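Give the Neighbors the Keys
Posted Sunday, January 4, 2026

I have sat through a lot of meetings about what people in Flondora want. I've eaten the grocery store cookies, I've put the green dot sticker on the big map, I've written "more shade" on an index card and pinned it to a board. And then I've gone home and waited, and so has everybody else on my street, and the corner of Stubbs and Ninth looks just like it did when I moved in.

So you'll understand why I got a little too excited in September when Godura opened its small grants for block projects. The deal was simple enough to fit on a postcard. You and your neighbors come up with something, you fill out a two-page form, and if it's a fit you get up to $500. No matching funds. No nonprofit status. You didn't even need a bank account in the name of the group, which has killed more good ideas around here than bad weather ever did.

I want to argue that this is the right way to do it, and that the city should be doing far more of it, and I also want to complain a bit, so bear with me.

First the good part. Our block asked for money to fix up the strip of dirt beside the bus stop. Two benches, some gravel, a few shrubs that don't need babying. We got the check, we spent it in two weekends, and now people sit there! They sit there when no bus is coming. My neighbor across the way, who I had waved at for six years without ever learning her name, turns out to know how to set a bench leg so it doesn't wobble, and she'll tell you all about it if you have a minute (you'll need more than a minute).

Did it solve the heat, or the rent, or the fact that the bus comes when it feels like it? Of course it didn't. I get impatient with the people who say small grants are a distraction from the big stuff, though. I've heard that one at every meeting since the fall. Fine – but the same folks who set those benches are the ones who went down together to ask about the bus schedule a month later. They had each other's phone numbers by then. You don't get that from a dot on a map.

Now the complaining. Over in Trirnstead, the town decided it liked the idea and made its own version, and then slowly smothered it. The form went from two pages to eleven. You need three letters of support. You need a "theory of change," and I still couldn't tell you what the theory of change is for a bench. A friend over there gave up on a plan for a tool-lending shed after the third round of revisions, and she is not a person who gives up on things. She once argued with the water company for an entire summer and won.

I do understand where the paperwork comes from. It's public money, and somebody has to answer for it if a block blows the lot on pizza. But look at the sums. The whole first round in Godura's program went out in checks smaller than what Trirnstead must spend on staff time reading all those letters. If one group in ten buys too much pizza, I can live with that. People meet over pizza.

What I'd ask for instead is pretty modest. Keep the form short. Pay up front, so the person with the credit card isn't the only one who can run a project. Ask for a photo and a paragraph at the end, and put them where the rest of us can read them. And please let people change their minds halfway through. We wanted three benches and a planter at the start, and the planter was a dumb idea, and we were allowed to say so.

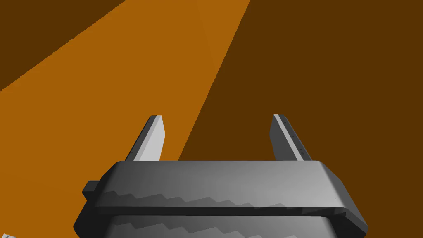
Two gripper fingers over an orange-brown surface, in a computer rendering.

The other thing I'd push on is who hears about it. Flyers went up at the library and the rec center, and that's great if you go to the library and the rec center. The apartments behind the tire shop never got one. Those are 378 households by the sign-up list the tenants keep, and I didn't meet a single person from there until the benches were already in. One man told me he'd assumed it was for homeowners. Nothing on the flyer said that, but nothing on it said otherwise either, and I can see how he got there.

So for the next round I've told anyone who'll listen that I'll knock on doors myself. I've printed 100 half-sheets in two languages and I have decent shoes. If you live on the east side and want to walk a few floors with me, come by the bus stop on a weekend morning. I'm usually on the left bench, the one that gets the sun first.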